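The Skodano bench strip came out of a repair shop, and it still feels like one of those things made by people who were tired of crawling under tables. I've been stocking it since May and I keep finding new spots for it. The kitchen, the sewing room, the shelf where the phones go at night... you name it!

# Skodano Bench Strip

**Maker:** Skodano, small-run electrical goods
**Sold at:** the Liepiņa store and by mail
**Page last updated:** July 2023

Kristaps Ramanauskas drew up the first version for his own workshop in Jukville, where he fixes radios and old record players. His building went up in 1864 and has exactly one outlet per room, all of them behind something heavy. So he wanted a strip that could live on top of the bench, take big clumsy plugs without blocking the next socket, and be switched off with the side of a hand when both hands were full. That's pretty much what he built, and it hasn't changed much.

## What you get

- Six outlets, spaced wide so adapters can sit side by side
- One master switch, big enough to find without looking
- A 55-inch cord with a flat plug that fits behind furniture
- Two screw-down feet, which come off if you don't want them
- A paper label sheet for marking which plug is which (use it, please use it)

The cord length gets the most questions. It was picked to run from a wall outlet up to a normal table with a bit left over, and it does that nicely. If your outlet is on the far side of the room, this strip isn't the right answer, and please don't plug it into another strip or an extension cord to get there. Ask us about having an outlet put in closer. Piret Laur at the store keeps a list of electricians who take small jobs.

## Living with it

I love how calm a table gets once everything has a home. My own rule is that things that stay plugged in all the time go at the cord end, and things that come and go sit near the switch. Lamp and radio at one end, phone and tablet at the other. You stop pulling out the wrong plug within a day or so.

Label the chargers too! Most of us own a drawer full of them and couldn't say which one belongs to the camera and which came with a toothbrush we gave away years ago. Spend one evening on it. Get everything out on a table, match each charger to its device, write the device name on a bit of tape, and wrap it around the cord close to the plug. Anything without a match goes in a bag for electronics recycling. 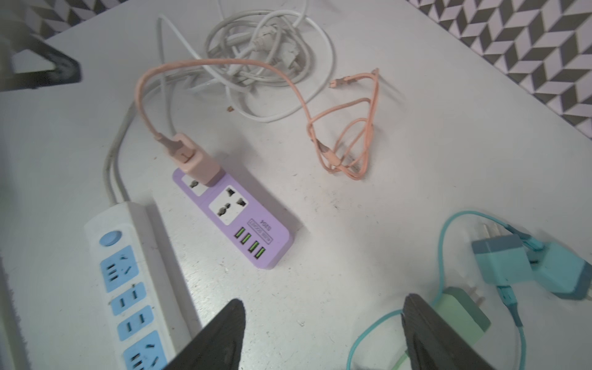 While you're sorting, check the output printed on each charger against what the device asks for. The voltage needs to match, and the charger should be able to supply at least the current the device calls for. The print is tiny, so a phone camera with the zoom turned up is a big help. Toss any cord that has a split jacket or a plug that wiggles loose from its casing — tape isn't a fix for those.

For the cords themselves, I'm a fan of the soft fabric ties from Bundano. They open and close over and over, and they don't bite into the cord the way wire twists do. Make loose loops about the size of a saucer. Tight little bundles look tidy for a week and then the cord starts to kink at the ends.

## How much can you plug in?

Look at the rating on the back of the strip, then add up the watts on the things you plan to run at the same time. Phones, lamps, speakers and laptops barely make a dent. Heat is what eats it up, so space heaters, hair dryers, kettles and toaster ovens belong straight in the wall, one to an outlet.

My sewing machine, desk lamp, fan and laptop come to well under 800 watts all together, even with the fan on high, so the strip has an easy life in there. If yours ever feels hot, switch it off, unplug it and bring it in. We'd much prefer to look at one that turns out fine.

## Cleaning and care

Unplug it from the wall first. A dry cloth does most of the work, and a soft paintbrush gets the dust out from around the switch (Kristaps uses an old pastry brush, which he says is better). No sprays, no damp wipes over the sockets. Keep it indoors and away from sinks, and leave it out in the open where air can get to it, never under a rug or a pile of fabric.

If you screw the feet down, leave a finger's width between the strip and the wall. It makes the whole thing easier to dust and gives the flat plug room to turn.

## From people who use them

*"I have one along the back of my potting table for the grow lights and the little radio. The switch is the best part. One press on the way out and everything is off."* — Javiera Medina

*"Bought one for the model train table, went back for another. I wish the cord came in gray."* — Kalevi Pelkonen

*"The label sheet seemed silly to me. I have now used all of it and cut up an envelope for more."* — Algirdas Šimkus

Kalevi, the gray cord is being talked about! No promises yet.

## Ordering and returns

The strip comes in white or dark green, and the green is made in smaller batches, so it sometimes runs out for a while. Piret will put your name down and call when the next box comes in.

Every strip has a 2-year guarantee against faults. Bring it back to the store with the receipt, or mail it in and we'll cover the postage. Replacement feet and extra label sheets are free if you stop by, and they go out with any mail order if you write "feet" or "labels" in the notes box.

Pickup orders are kept behind the front counter at Liepiņa under your last name.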